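Rirkness Hospitality Supply
Guest Room Equipment > Bathroom and Vanity > Hair Dryers

Stakska WM-17 Wall-Mounted Hair Dryer with Holder, White

Item no. 1751-W
Sold individually or by the case
In stock at our Clilwood warehouse

Overview

The Stakska WM-17 is a fixed-location hair dryer for hotels, motels, short-stay apartments, gyms and pool changing rooms. The holder is screwed to the wall and the dryer rests in it between uses. The handset stays attached to the holder by a coiled cord, so it doesn't go home in a suitcase and the front desk doesn't have to keep a box of loaners.

The WM-17 replaces the WM-15, which was discontinued in November. The screw holes are in the same place on both models. If you are changing out WM-15 units you can use the existing anchors, provided they are still tight in the wall.

Features

Two heat settings plus a cool setting
Two fan speeds
Switch in the holder cuts power when the handset is put back
Automatic shutoff if the air intake is blocked
Removable lint screen, no tools needed
Coiled cord, extends to 6 feet
Plug-in or hardwired versions
White finish, matte or gloss

Where to mount it

Most properties put the dryer beside the bathroom mirror. That works in a large bathroom with a good fan. In a small one, guests are often drying their hair in steam, and the unit is closer to the tub or shower than many local codes allow. Check the required distance with your electrician before you drill.

The other common location is the vanity or refreshment counter in the room itself. This frees up the bathroom for a second guest and usually puts the dryer near an outlet that is already there. Mount the holder to one side of the counter so the cord hangs clear of cups and trays.

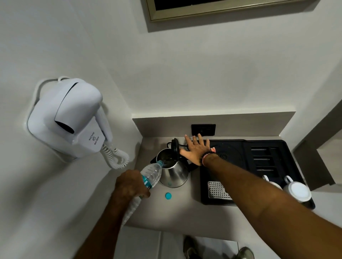
White wall-mounted dryer in its holder, near a counter with an electric kettle.

For height, we suggest 54 inches from the finished floor to the bottom of the holder for a standing user. In accessible rooms, follow the reach range that applies in your state. The holder can go lower with no change to how it works, but leave enough room under it for the cord to hang without lying on the counter.

Installation

Each unit comes with a paper template, four screws and four hollow-wall anchors. Tile and masonry anchors are not included. Tape the template to the wall, level it, mark the four holes and drill. Hang the holder on the top two screws first, then add the bottom two and tighten all of them by hand. A power driver will crack the back plate.

The hardwired version must be installed by a licensed electrician. Turn off the circuit at the panel first. The plug-in version needs a grounded outlet within 3 feet of the holder.

Cleaning and care

Housekeeping can wipe the outside with a damp cloth and mild soap. Do not spray cleaner directly on the handset or into the holder. Bleach-based products will yellow the gloss finish over time.

The lint screen should come off once a month in a busy property. Twist it a quarter turn to the left, brush it out and put it back dry. A clogged screen is the usual reason a dryer shuts itself off in the middle of use. If the unit still shuts off with a clean screen, take it out of service and call us for a replacement.

Specifications

Voltage: 120 V, 60 Hz
Power: 1500 W
Handset weight: 17 oz
Plug-in lead: 3 ft
Mounting hardware: included
Case quantity: 15
Warranty: two years, commercial use

Parts and related items

Lint screen, pack of 5, item no. 182-L
Replacement holder, white, item no. 182-H
Replacement coiled cord, item no. 182-C
Paper mounting template, no charge with any order
Chaturvedi lighted vanity mirror, round, see Mirrors

Ordering and shipping

Orders placed before noon leave Clilwood the same business day. Full cases ship free to addresses in the lower 48 states. Smaller orders ship at the ground rate shown in your cart.

Unopened units can be returned within 30 days. Units that have been mounted can be returned only if they are defective. Please keep the carton until you have tested the dryer on both speeds.

For quantities over five cases, or for a renovation with staggered delivery dates, use the quote form and list the number of rooms, the finish, and whether you need plug-in or hardwired. Mixed orders are fine, but a single case can't be split between versions.

Page updated 19 February 2026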